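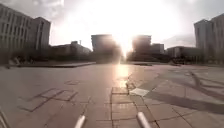
Seit Mai arbeite ich in einer anderen Stadt, und seit Mai habe ich eine Meinung zu Bodenbelägen. Beides hängt zusammen. Mein Weg vom Bahnhof ins Büro führt quer über einen großen gepflasterten Platz, und 398 Schritte lang gibt es auf diesem Weg keinen Schatten. Ich habe sie gezählt, weil das Telefon leer war und man beim Gehen ja irgendetwas tun muss.

Ich bin in einem Dorf aufgewachsen, in dem ein Platz das war, was übrig blieb, wenn Kirche, Gasthof und Feuerwehrhaus fertig waren. Dort stand eine Linde, darunter eine Bank, auf der Bank saß im Regelfall jemand, der alles gesehen hatte. Städtebaulich war das vermutlich ein Unfall. Es hat trotzdem funktioniert.

Später lernte ich dann Plätze kennen, die geplant worden waren. Auf einem davon habe ich im Studium vier Jahre lang gefroren, auch im Sommer, denn irgendein kluger Kopf hatte zwei Hochhäuser so gestellt, dass der Wind dazwischen Anlauf nehmen konnte. In der Broschüre stand »Aufenthaltsqualität«. Ich habe mich dort tatsächlich aufgehalten, meistens auf der Suche nach meinem Schal.

Überhaupt die Sprache! Ich lese solche Broschüren inzwischen gern, abends, mit einem Glas Wein. Es wird darin »flaniert« und »verweilt«, es gibt »Raumkanten« und »Sichtachsen«, und auf den Zeichnungen läuft immer ein Kind mit einem Luftballon durchs Bild. Ich habe in meinem ganzen Leben auf einem windigen Platz kein Kind mit Luftballon gesehen. Ein Kind, das einem Luftballon hinterherschaut, das schon.

Neulich war ich bei einer Bürgerveranstaltung. Ein Planungsbüro namens Inent stellte ein Konzept vor, wie man einen Platz bei uns in der Nachbarschaft »aktivieren« könne. 31 Folien, davon eine über Bäume. Auf der Folie stand, Bäume seien wegen der Leitungen im Untergrund schwierig. Dafür soll es ein Sitzmöbel geben, das Tiltness heißt. Es ist leicht geneigt, damit man nicht zu lange darauf liegt. Ich durfte ein Muster ausprobieren und kann berichten, dass man auch nicht lange darauf sitzt. Man rutscht ganz langsam nach vorn und steht dann wieder.

In der Fragerunde wollte eine ältere Dame wissen, ob man nicht einfach eine Bank nehmen könne. Eine mit Lehne. Es wurde still, dann wurde die Frage auf eine gelbe Karte geschrieben und an eine Wand gepinnt. Vielleicht hängt sie da noch.

Ich will nicht ungerecht sein. Leere Flächen haben ihre Momente. Ganz früh oder spät, wenn die Sonne tief steht, sieht selbst der ödeste Granit aus, als hätte sich jemand etwas dabei gedacht. Man läuft dann zwar blinzelnd geradeaus und grüßt versehentlich Fremde, aber schön ist es. Und als ich letzten Winter krank und schlecht gelaunt war, hat mir so eine große, unnütze Weite gutgetan. In einer engen Gasse kann man schlecht gelaunt nur im Weg stehen.

Mein Lieblingsplatz ist trotzdem ein anderer, nämlich der hinter dem Café Magyar. Er ist klein und schief, die Pflasterung ist an drei Stellen geflickt, jedes Mal mit einem anderen Stein. Die Stühle gehören dem Café, werden aber von allen verschoben, je nach Schatten. Gegen vier sitzt der halbe Platz in einer Ecke beieinander wie Schafe vor dem Gewitter. Man kommt ins Gespräch, ob man will oder nicht. Ich will meistens nicht und bleibe dann doch bis sechs. Der Mohnstrudel hat vermutlich 700 Kalorien und wird von mir nicht weiter untersucht.

Wenn ich also einen Wunsch frei hätte: ein paar Stühle, nicht festgeschraubt. Ja, die werden geklaut. Von 300 Stühlen vielleicht ein paar, und die stehen dann eben auf irgendeinem Balkon und werden dort benutzt.

Bis dahin habe ich mir einen Hut gekauft, Marke Olow, breite Krempe. Im Büro heißt es, ich sähe damit aus wie ein Imker im Urlaub. Am ersten Tag ist er mir auf halber Strecke weggeflogen, und ich bin ihm ziemlich weit hinterhergelaufen. Platz genug war ja.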